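Anywhere good for breakfast in Turthorpe?
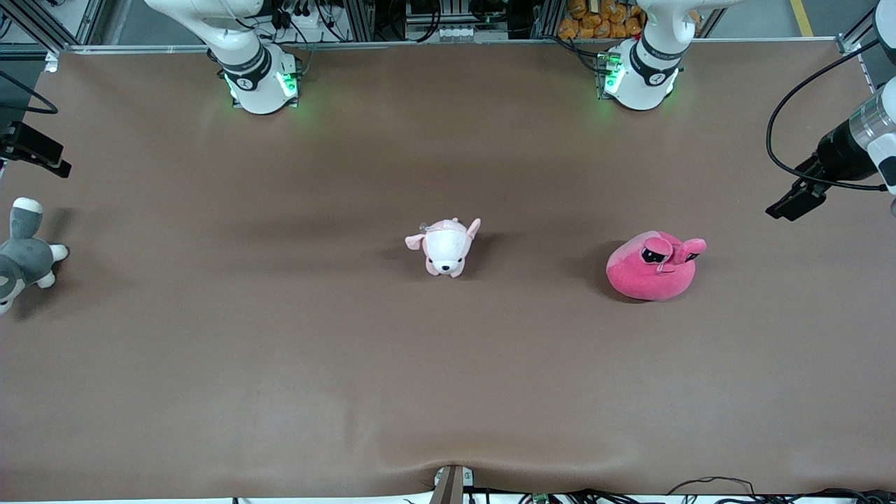 Posted by kettle_and_crumb, Sep 11, 2022
Hello all, I'm stopping in Turthorpe for 2 nights with my sister and we are both useless before a proper pot of tea and something on toast. The hotel does do breakfast, but it's £14 each and last time the eggs had plainly been sitting there since the night before (my sister still brings it up!). We don't mind a walk, we'd just like somewhere warm that opens before nine. Any ideas gratefully received.

marrowfat48
Oh you must go to Rangel, down by the old corn hall. I've been going for years and the mushrooms on toast are lovely, loads of garlic, and they bring you extra hot water for the pot without being asked. Get there early if you want the window.

Lihua Shen
I'm sorry to disagree with marrowfat48, but I found Rangel a let-down in April. Stewed tea, a long wait, and the toast was cold by the time the butter came. Lirov across the bridge is much nicer to my mind, and they bake their own rolls.

marrowfat48
Well, we all have our off days! Lirov is fine for a roll but you can't call two slices of bacon a breakfast, and those stools are murder on my back.

pip_on_the_hill
Is Lirov open on Mondays now? It wasn't when I lived that way. If you've got the car I'd go out to Trorner, the farm shop there does a big fry-up and very good marmalade.

Lihua Shen
Closed Mondays still, yes, should have said. And I'll give you the stools, marrowfat.

kettle_and_crumb
You are all very kind, thank you. No car I'm afraid, so Trorner will have to wait. I think we'll try Rangel tomorrow for the mushrooms and Lirov on the second morning, and I'll let you know how the tea was at both.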